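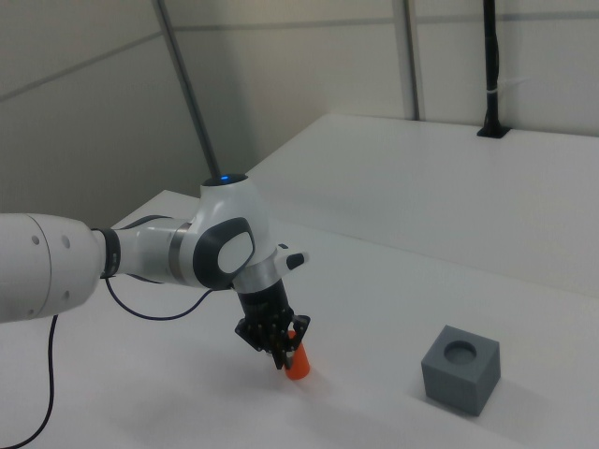
FOR IMMEDIATE RELEASE

Rusudby Pickles Brings Back the Big Jar (and Adds a Hot One)

FLIMELSIDE – Hi, it's Caradog Maddocks from Rusudby Pickles. I write these announcements myself, so if you're a food editor who was hoping for a crisp paragraph and a quote from a vice president, I'm sorry, you've got me again. The short version is that our quart jar returns in May, a new hot pickle called Nyamweya goes on sale the same week, and the factory store on Pluvovov Street will stay open until 7 p.m. from then on.

Now the longer version, which I've been dying to tell.

Last year we dropped the quart. I thought it was the smart move. The pints stacked better, the grocery buyers liked them, and my own fridge at home had three half-empty quarts in it going cloudy at the back. So out they went, and then my inbox filled up! People wrote in from towns I had to look up on a map. One gentleman sent me a photo of his sandwich with a single pickle chip on it and the word "rationing" underneath.

I figured I'd better ask properly, so we put a card in every online order over the winter with one question on it: pint, quart, or don't care. We got 1,366 cards back, and 1,169 of them said quart. I've run this business long enough to know when I've lost an argument.

So the quart is back, in dill, garlic dill, bread and butter, and the sour one that makes my sister's eyes water. It's the same wide-mouth shape as before, so you can get a fork in there (or your whole hand, I'm not judging). The lid is new. It has a deeper grip around the edge, which came straight out of complaints from customers with sore hands, and I should have changed it years ago. The pints are staying too, so please don't start writing to me about those.

Price on the quart will be the same as it was when we stopped making it. I'd love to promise that forever, but cucumbers have their own ideas.

Now for Nyamweya. I've wanted a proper hot pickle in the line since we started, and every time I tried one it came out tasting like vinegar with a grudge. This one took 26 test batches. Batch four was fine. Batch nine cleared the kitchen. Somewhere in the teens I got talked into pineapple, and we don't need to go into that.

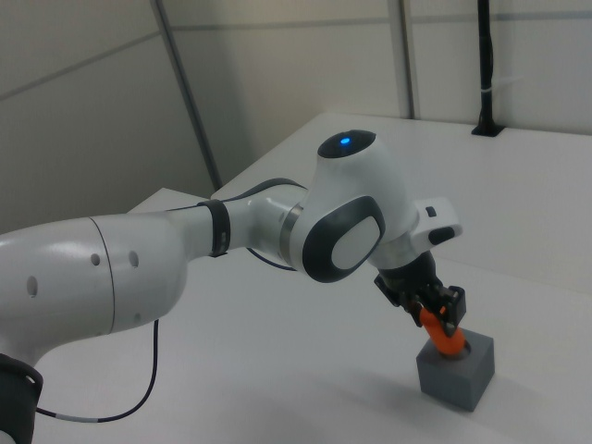 What finally got us there was going easier on the chili and heavier on the mustard seed, with a little fresh ginger and a longer rest in the brine before it ships. It starts out sweet, you think you're safe, and then the heat comes up slowly and hangs around for a bit. I've been eating it with scrambled eggs. It's also very good chopped into potato salad, although you'll want to warn people before they take a big scoop.

The first run is small on purpose – 1,611 jars, all pints – and when those are gone there'll be a gap until the summer cucumbers come in. I know that's annoying. I'd still choose that over buying in cucumbers I don't like the look of, and the spring ones we have put aside are really nice, small and firm with hardly any seeds.

About the store. We've been closing at four, and I've had it pointed out to me (kindly, mostly) that this only works for folks who don't have jobs. Seven o'clock should help. We'll also open on Saturday mornings at nine, with the sample counter going until the bread runs out. Parking is behind the building, same as always, and the ramp is on the left side. Bring your own jar if you want to fill up from the barrel. It has to be clean and it has to have a lid, and yes, we will send you home if it smells like paint thinner.

Stores that already carry us can add the quart and Nyamweya to their regular order starting now. If you're a store that doesn't carry us, I'd really like to talk to you, and I'll happily drive over with samples if you're within an hour or so of Flimelside. Farther than that and I'll mail them, wrapped in more newspaper than you've ever seen.

For members of the press: I've set aside tasting packs with one quart of garlic dill and one pint of Nyamweya. Let me know by email if you'd like one and whether anyone in your house has a mustard allergy. I'm free for interviews most afternoons after two, once the morning's brining is finished and I've changed my shirt.

About Rusudby Pickles
Rusudby Pickles makes pickles, relishes, and one kind of sauerkraut in Flimelside. Everything is sold through the Pluvovov Street factory store, by mail order, and in independent groceries.

Media contact
Caradog Maddocks, owner, Rusudby Pickles, Pluvovov Street, Flimelside. Phone the store and ask for me by name. If I don't pick up, leave a message and talk slowly, the machine cuts people off.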